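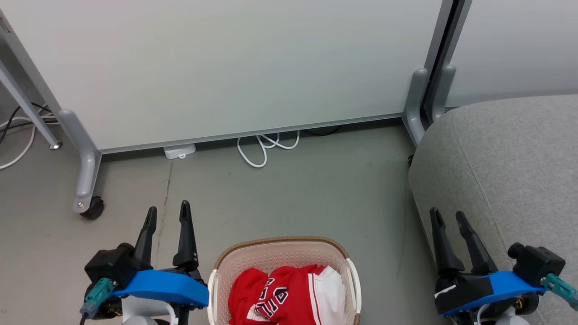
A white plastic basket with perforated sides, set down on a concrete floor beside a mobile whiteboard and a gray sofa.

Where the Laundry Waits
By Liis Navickas
06/09/2020
14 comments | 422 shares

The laundry basket is a storage device with a short duty cycle. It holds clothing between wearing and washing, and again between drying and folding, and in most homes it spends more hours parked than carried. Where it is parked gets very little thought.

In a house with a utility room the question barely arises. In a converted workshop or a one-room studio, the basket shares floor with everything else: the sofa, the rolling whiteboard, the chargers and their cables. The basket pictured holds a red jersey with white trim and a piece of white clothing, and it stands between seating and office equipment.

Perforation is the first thing to check. A solid-walled tub traps moisture from sports clothing, and a damp jersey at the bottom of one will smell by the next morning. A mesh pattern molded into the plastic lets air reach the load from the sides. It does less for the center of a full basket, so damp items should go in last or hang over a rail until dry. Woven baskets also breathe, but they shed splinters and catch on knits.

The rim matters more than the walls. It takes the load when the basket is lifted, and it is where cheap moldings fail. Run a thumb along the inner edge before buying. A burr left by the mold will pull threads from a polyester shirt every time the shirt is dragged over it. The Nitmont basket I have used since March has a rolled rim and has pulled nothing so far. The Ukico I used before it cracked at one corner after nearly 21 months.

Printed sportswear needs separate handling. Numbers applied by heat transfer are a film bonded to the cloth, and they wear by abrasion and by heat. Turn the jersey inside out, close any zippers in the same load, wash cool, and keep it out of a hot dryer. A red jersey should also be kept apart from white clothing at the wash stage, at least for the first several washes. Sharing a dry basket does no harm. Sharing a wet one can, if dye migrates from one piece to the other while they sit.

The floor is the other half of the problem. Concrete is hard-wearing and tolerates a basket being slid across it, although grit under the base will leave scuffs. An unsealed slab can pass moisture upward – a plastic base is useful here, and clothing dropped directly on the slab is not in a good place.

Cables are a trip hazard for anyone whose view is blocked by a full basket. Coil the spare length, tie it, and get it off the floor. Esposito sells a clip-on tray that fits under most desks, and a strip of hook-and-loop tape does the same job for less. Adapters should be kept clear of the route to the washer. Rolling furniture needs equal attention, as a caster foot extends farther than the panel above it and is easily caught by a toe.

My own arrangement is a marked spot by the arm of the sofa, within reach when I fold and out of the path to the door. Muderent makes a slim wheeled stand that would raise the basket to seat height. I have measured for it twice and not ordered it.

We use cookies to improve your experience on this site. By continuing to browse, you accept our cookie policy.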